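Relief Teachers, Years 7 to 10
Rinavside College

The college is adding to its relief teaching pool for Term 3. Blocks run for 2 weeks, mostly in maths and science. Enrolment is 565.

Duties: deliver set lessons, mark the roll each period, supervise one yard duty per day and leave written handover notes. Behaviour incidents are logged in Wiritz before 4 pm.

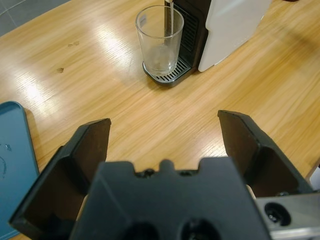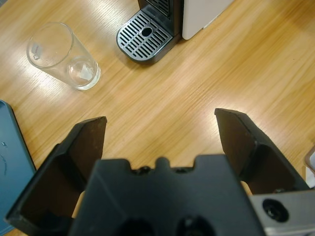

Applicants must hold current teacher registration and a working with children clearance. Relief staff use the Ikau building, where the staff room has a long table for marking and a coffee machine like the one in the first photo, with the white liquid poured straight into the glass. Parking is on Tripathi Street.

Send a résumé and the names of 3 referees to the daily organiser by the end of September.

Contact | © Rinavside College | Back to top
3 shares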